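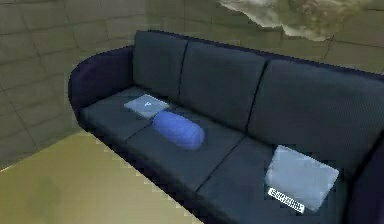 Fig. 5. A dark navy three-seat sofa, computer rendered.

5 min read

Upholstery Fabrics, Week 2: Weave, Wear and the Rub Test

Okay, so last Friday we ran out of time just as I was getting to the good part (sorry, I got carried away with horsehair again), and I promised I'd write up the rest. Bring this with you next time, along with your swatch rings.

Let's start with weave. Plain weave is one over, one under, all the way across. It's sturdy and it's easy to cut straight, and beginners should love it. Twill goes over two or more and steps sideways each row, and that's where you get the diagonal line you see on denim. Satin weave lets the threads float a long way over the top, so it looks gorgeous and snags on everything. I once put a satin weave on a window seat for a client with two cats. Never again!

Then there's pile. Velvet, corduroy, chenille, all of those have yarn standing up off the base cloth. Run your hand one way and it's smooth, run it back and it drags. That's the nap, and every single piece you cut has to face the same way or the finished seat will look like two different colors. Chalk an arrow on the back of each piece before you pick up the scissors. Yes, even the little ones.

Now, rub tests. A machine rubs the fabric until it wears through, and the count goes on the label. There are different tests and the numbers don't convert neatly, so please don't compare a Wyzenbeek figure with a Martindale one. Our practice swatch from Grilby gave up at 900 on my homemade rig, which tells you it was curtain lining, and also that my rig is brutal. Tsz-kin Hsieh asked whether a higher count always means a better sofa. No! Past a certain point you're paying for toughness that a family room won't use, and the count says nothing about fading, pilling or stains.

Color, quickly. Dark fabrics hide ink and show lint. Pale ones do the reverse. Small textures and dots are kinder than flat solids, and I'll die on that hill.

For next time: read page 296 of the Gerlach book (the chart on cleaning codes), and burn-test 2 threads from your mystery swatch, over the sink, with a grown-up amount of caution. Timo Kleinschmidt has the spare tweezers. If your swatch came from the Fustero bag, check the selvage first, as some of them are labeled.

Contact: Vurkarum Workshop office | © Vurkarum Workshop | Back to top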